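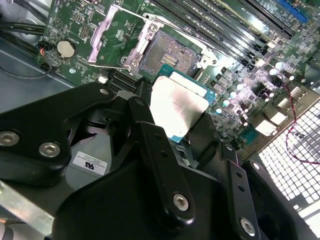
**Office PC replacement: state of the work in August**

The Jindo site has 3,715 desktop machines on the asset register. Of these, 2,911 meet the minimum specification for the new operating system and will be upgraded in place. The remainder have a processor outside the supported list and will be withdrawn or refitted, depending on the age of the board.

Refitting is limited to boards where the maker has issued a firmware update for the newer processor. The update must be applied with the old processor still fitted. Boards that fail the update go to Sukano for recycling and are written off at nil value.

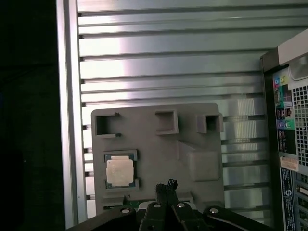
Drives are dealt with separately. Every drive leaving the building is wiped using the Pakzad tool, and the log is stored against the asset number. Drives that report read errors during the wipe are shredded. Please don't remove drives yourself, even from a machine that no longer starts.

Thermal paste has been changed to a single product for all refits. The previous mix of leftover tubes gave idle temperatures that varied by as much as 3 degrees between otherwise identical machines, which made fan faults harder to spot.

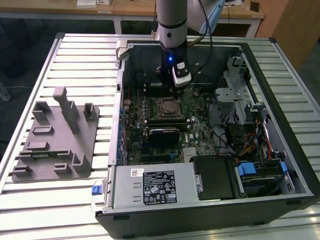 Kanyarat Phuthong asks whether the Flulance licences will survive a processor change, as the licence key is tied to the hardware. They will not. Release the licence from the Help menu before the machine is collected, then activate it again on return. Keys left unreleased have to be reset by the supplier, and the current wait is around two weeks.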